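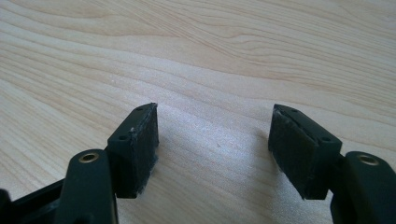
By Rungnapa Phetsri
Filed under Days Out, October

The first thing I did at the Penrose open day was put my palm flat on a piece of timber I had no business touching, and the second thing I did was apologise for it. The woman at the door laughed and said that was the whole point of the day, and would I like a cup of tea before I started on the rest of it. I would, thank you very much, and so began one of the nicest mornings I've had in months.

If you haven't been out that way, Penrose is a furniture timber workshop at the end of a gravel road, with a long shed for the boards, a smaller shed for the benches and a finishing room tacked on the side that used to be an apple store. They open the gates to visitors once a year. Entry was 8 dollars, tea included, and I got there at half past nine, thinking I'd be early. I was not early. The top paddock was already full of utes and station wagons, and I parked down by the dam and walked up in the wrong shoes.

We started in the board shed, which smells wonderful, a bit like pencil shavings and a bit like a cold church. They keep 3,000 boards in there, stacked with little sticks between them so the air can get through, and each stack has a slip of paper stapled to the end with the species and the month it went in. Our guide was a tall, softly spoken man who had plainly given the same talk many times and still got excited at the same places. He told us that the grain tells you how a log was sawn, and he went along the ends of the stacks showing us with his finger. Straight, narrow lines if the board was cut one way, big rolling curves if it was cut the other. I've owned a kitchen table for twenty years and never once thought to look.

The pale timbers were my favourites, and I went back to them twice. There is a kind of blond wood that looks like hardly anything from the doorway, and then you bend down to it and it's all beige and tan waves, sweeping right across and up, packed tight in one place and wandering off loose and wide in another. One surface had darker amber streaks running through it on the diagonal, and where the light caught the middle it went so bright that the grain nearly washed out altogether. I stood there tilting my head like a magpie. A man beside me said he'd have that one for a bar top, and his wife said he would not.

From there we went through to the benches, where two of the makers were fitting the legs on a table they call the Vivemby. It's their big seller, a plain thing with rounded corners that seats six, or more if you're fond of each other. I asked how they choose which way round the top goes, and one of the makers put down her mallet and gave me a proper answer. They lay the boards out on trestles and shuffle them about, sometimes for a whole morning, until the curves run on from one board to the next without looking as if anybody had tried. Then they chalk a big triangle across the lot so the order doesn't get lost in the glue-up. I had always wondered about those chalk triangles in old workshops! My grandfather's bench was covered in them.

The finishing room was the busiest part, and we had to go in a few at a time. They had offcuts set out on a long counter, each one half bare and half finished, so you could see what a coat of oil does. It warms the pale woods quite a lot, to my eye, and the streaks come up darker. They use an oil called Roltis on tables and a hard wax called Skuvham on shelves and anything that won't have a teapot stood on it. I liked the Skuvham better to touch – it has a dry, silky feel – but I know my household, and we stand teapots on everything. There was a good deal of discussion at the counter about rings left by hot mugs, and a lady in a green raincoat swore by toothpaste. The finisher was very polite about the toothpaste.

Lunch was a sausage in bread under the pepper tree, with onions, eaten standing up. I would have liked a few more chairs, which seems a cheeky thing to say about a place that makes them, and the path down to the toilets was heavy going for anyone with a walker or a pram. Otherwise it was all very well run, and the people who work there never once seemed to be wishing us gone.

You can buy on the day. A serving board was 85 dollars and a little side table was 395, and I dithered over the side table for so long that somebody else carried it off. I came home with a serving board instead, one of the pale ones, with a wavy bit at the wide end, and a small tin of the oil. It's leaning against the kitchen tiles as I write, and so far I haven't let anyone cut cheese on it.

The gates open again next October. Wear boots, and park at the top if you can.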